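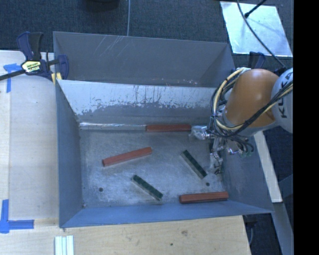
Felport, 18th October

Bus late again so typing this on my phone. Finally moved into the new place on Norkside, 2 rooms, rent 708, heating that bangs all night. Boxes everywhere. Can't find the kettle. Or the good knife.

Landlord says the window gets fixed "soon", same as he said in September. Will beleive it when I see it.

Good bits: bakery downstairs, 5 minutes walk to work, quiet neighbors so far. More later, bus is here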